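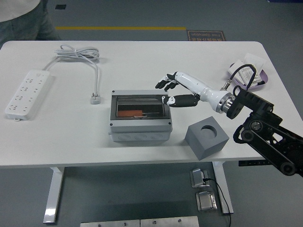 Short thread on ash plots, after a run of messages asking how it works at Markgate. I help with the bookings there, so this is one cemetery's rules only.

Ash plots are 2 feet square. You can put more than one urn in, but the second has to go beside the first. We don't stack them.

The fee is 600 for the plot. That covers the lease and the first opening. It does not cover the marker, and people get caught out by that every year.

The lease runs 54 years from the day the papers are signed. If you sign early and bury later, the clock has already started. Families can renew, and we write to the last address we have. Please tell us when you move.

Markers are flat stone, set level with the grass so the mower can pass over. Malhotra and Putska both cut them to our size. You can use another mason, but send us the drawing first.
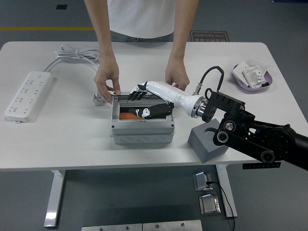
Wording on the marker is up to you. We check the spelling of the name against the certificate and leave the rest alone – nicknames are fine.

Urns: wood, cardboard and unglazed clay are all accepted. Metal ones go in the wall at Naltley instead, and that is a separate form with a separate fee.

You don't need a funeral director to bury ashes with us. You do need the cremation certificate, the original. A photo of it on your phone won't do.

Saturday mornings are the busiest, so ask early if family is traveling. Weekdays are usually open within a couple of weeks.

One more from the replies: yes, you can fill in the soil yourselves. Tell the office when you book and they'll leave a spade and a bucket of soil by the plot.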